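Venell cable snag fault

The Venell cable snag fault, sometimes called the elbow loop fault or simply "the snag," is a recurring failure of two-armed cloth-folding cells in which a cable running along the outside of an arm catches on something and holds the arm back in the middle of a movement. It takes its name from the town of Venell, where the first well-documented case happened at the Nerero folding workshop. The fault is not especially dangerous as these things go, and many of the people who have met it remember it with a certain fondness, but it has caused a good deal of lost work, a fair number of torn pillowcases, and at least one bent gripper finger.

Background

Small folding cells of the Nerero kind use two light arms facing the same work mat. One arm generally holds or steadies the cloth while the other one draws it out, smooths it, and brings the corners over. Cloth is a trying material for a machine to handle (anyone who has wrestled with a fitted sheet will feel some sympathy), and the arms have to lift, twist, and reach across a good part of the mat to get anything done with it.

The signal and power cable on these arms is not tucked away inside the segments. It runs along the outside, held by small clips, with a bit of slack left at the elbow so that the joint can bend fully without pulling on the plug. The slack is what makes the whole arrangement work, and it is also where the trouble begins. Too little of it and the cable is strained every time the arm stretches out. Too much and there is a generous loop standing off from the elbow, ready to hook itself over a clip, a basket rim, or the other arm.

The Nerero incident

The cell at Nerero had been folding without serious complaint for 16 weeks when it stopped partway through a batch of 1728 napkins ordered by a hotel in Tomar. The left arm was reaching over the supply basket when its elbow loop slid under the basket's rim. The arm kept going, as it had been told to, and the basket came along for the ride. It tipped, emptied itself over the cloth being folded, and wedged against the wrist. The motor at the shoulder then pushed against the blockage for 4 seconds before the controller recognized an overload and shut the arm down.

What made the case interesting to later readers was the behavior of the right arm. It had hold of the cloth at the time, and the software of the day treated the two arms as separate machines that happened to share a mat. The right arm finished its own half of the fold all by itself, pulling against a partner that had gone rigid, and the napkin tore along its hem. Nobody was hurt. The attendant, Kuldeep Kushwaha, pressed the stop button and then wrote the patient, wonderfully thorough account from which most of the details of the case are known, including a full page on how he got the basket off. 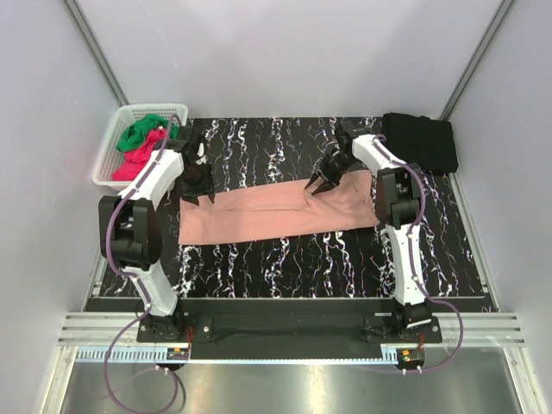
Venell, May. Two white arms at work on a length of pink cloth, with the right gripper at the fabric and the left one over the other end. The purple cables bow outward, the left one beside the elbow and the right one beside the base, and the mesh basket in the back left corner is partly behind the left arm and its cable.

Causes

Kushwaha's account was taken up by Casimiro Peñalver, an engineer at the maintenance firm Cornov, who spent the better part of a spring looking into it. Peñalver came to the view that no single part had failed. The clips were sound, the motors were sound, and the cable itself came through with nothing worse than a scuff. The difficulty lay in how these things had drifted, little by little, in relation to each other.

He found that the clips crept along the arm as it worked, each one by a very small amount, and always toward the elbow. Over many weeks the slack that had been spread evenly along the arm gathered in one place and the loop grew. The basket, meanwhile, had been moved closer to the arm some time after installation to shorten the reach. Each change was harmless taken alone. He also pointed out that the overload limit had been raised twice to stop the cell from halting on heavy towels, and that this was why the arm pushed for as long as it did.

Prevention

The remedies that came out of the Cornov study are plain ones, and most workshops have adopted them in some form:

A painted line beside each clip, so that any creeping shows at a glance during the morning check.

A soft tie at the elbow to keep the loop close to the arm while still letting the joint bend all the way.

A shared stop, so that when either arm halts, the other opens its gripper and holds still.

A lower overload limit for the moments when an arm passes over a basket or a stack of finished work.

The shared stop was the change Peñalver cared about most. Some operators disliked it at first, as it meant that a trifling hiccup in one arm would drop the cloth and spoil the fold. A later version of the Nerero software waits a moment before letting go, and complaints have been fewer.

Later cases

Workshops that keep records of the fault have listed 6 further cases, all of them milder than the first. In the last of these, dated December 20, 2020, the loop caught on one of the arm's own clips and came free again when the arm returned to rest. The attendant retied the cable and restarted the batch after lunch.

See also

Cable dress
Cloth handling by machine
Overload limit
Shared stop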